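Section 4. Bed Linen: Changing, Laundering and Storage

4.1 Scope

This section applies to all furnished rooms managed by Strickland Residential at the Drundotcombe and Druvska houses. It sets out how residents should prepare a bed on arrival, how linen is exchanged during the stay, and how the bed must be left on departure. Section 5 deals with curtains and floor coverings.

4.2 Making up the bed on arrival

1. Check that the mattress label is at the foot end. If it is not, turn the mattress before going further.
2. Fit the mattress protector and press the elastic well under each corner.
3. Lay the fitted sheet over the protector, starting with the two corners nearest the wall.
4. Place the duvet in its cover with the fastening at the foot of the bed.
5. Enter the date of first use on the linen card inside the wardrobe door.

Note: Protectors supplied at Druvska are fastened with straps. Pass each strap beneath the mattress and close the clip on the underside.

CAUTION: Do not lift a mattress by its handles alone. The handles are intended for positioning and will tear under the full weight.

4.3 Daily care

Bedding should be folded back for at least 30 minutes each morning with the window open on the first catch. Beds should be kept clear of food, open drinks and damp towels. Residents who use a hot water bottle must fit a cover to it. 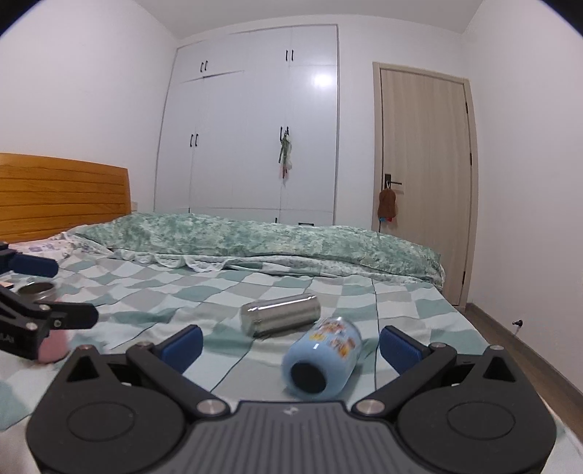

Spills should be dealt with as soon as they are noticed. The following procedure applies to water, tea, coffee and soft drinks.

1. Remove the sheet and check the protector underneath.
2. Blot the mark with a dry white cloth. Do not rub.
3. Rinse the sheet in cold water from the reverse side.
4. If the protector is wet through, stand the mattress on its long edge and leave it to dry before remaking the bed.

CAUTION: Bleach must not be used on any linen bearing the Zunovard label. It weakens the elastic and the resident will be charged for a replacement.

4.4 Exchange of linen

Linen is exchanged every Saturday at the ground floor hatch. Residents should bring one complete set, unfolded and with the pillowcases turned inside out. A clean set will be issued in return. Incomplete sets are recorded on the linen card and the missing item must be handed in at the next exchange.

Residents who prefer to wash their own linen may use the machines in the basement. Sheets and pillowcases may be washed at up to 70 degrees. Duvets must not be placed in these machines under any circumstances.

Note: From October the winter duvet is issued on request. The summer duvet must be returned at the same time.

4.5 Departure

1. Strip the bed completely, including the protector.
2. Place all linen in the bag provided and tie the neck.
3. Leave the duvet and pillows on the bare mattress.
4. Sign the linen card and leave it on the desk.

Questions about this section should be addressed in writing to Oona Miettinen, Household Services, Drundotcombe House.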